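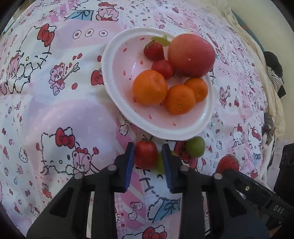 Rituswood Anime & Manga List
Date: 1 Jun 2025
Subject: Re: Latance — worth going on after the slow start?

Earlier on this thread a list member wrote:

> I'm 5 episodes into Latance and I'm this close to giving up. Everybody
> here raved about it in March and so far it's a lot of people standing
> in corridors talking about a flood I haven't seen. The girl with the
> lantern has had what, ten lines? Does it pick up, or is this just the
> kind of show it is? Also, sub or dub? I've been watching the dub and
> the captain sounds like he's reading me my bank statement.

Okay, please don't drop it yet! I was right where you are. I watched the first few, wandered off to something with more sword fights in it, and only came back because my sister wanted a show for the two of us to watch over dinner. I'm so glad she nagged me.

The corridor stuff does keep going for a bit, I won't lie to you. But episode 6 is where they finally open the lower doors, and from there it's a different show. You get the flood (all of it, and it's gorgeous), you get the first of the drowned knights, and you find out why the lantern girl doesn't talk much. I'm not going to spoil that one. I'll just say that I went straight back and rewatched the second episode, the one with the long dinner, and half of what I'd taken for filler was about her.

It's never going to be an action series, though. There are maybe three proper fights in the whole first season and one of those is mostly in the dark. If you came for monsters, they're there, and they're creepy, but the show likes to let you hear them coming for a good long while before it lets you look. I love that kind of thing. My sister hid behind a cushion. Your mileage may vary.

As for sub or dub — sub, for this one, no contest. I'm normally a dub person (I like to knit while I watch, and you can't knit and read, or at least I can't) but the captain is a completely different man in the original. He's funny! He's got this tired, dry way of talking that makes the speech on the bridge really land. The dub picks up in the second half, and the lantern girl is good in both, so if you hate subtitles you won't be ruined. But switch over for one episode and see.

The manga, in case you get hooked: the show covers the first 17 chapters and then goes its own way. I read up to 65, which is where the Ranley edition stops for now, and the two are far enough apart that you can enjoy both without feeling like you're doing homework. The book's art is scratchier and the knights look much worse (I mean scarier). The ending of the show's first season isn't in the book at all, and I think I like the show's version better, which I know is going to get me yelled at on this list.

One gripe so I don't sound like I'm on the payroll. The music. Whoever decided that every sad scene needed the same flute tune should be made to listen to it on a loop. By episode 9 I was humming it at the sink and resenting it.

Oh, and somebody upthread asked whether you need to have seen Akpalu first. Nope. Same studio, and there's a shop sign in the harbor that's a little wink at it, but the stories aren't connected. Akpalu is worth a look on its own some rainy weekend, only don't expect it to look this good. It had a lot less money and a talking heron.

Give it 2 more episodes and then come back and tell us. If you still hate it after the doors open, I'll stop bugging you and recommend something with sword fights.

Off to start dinner. Does anyone know if the second season is keeping the same director?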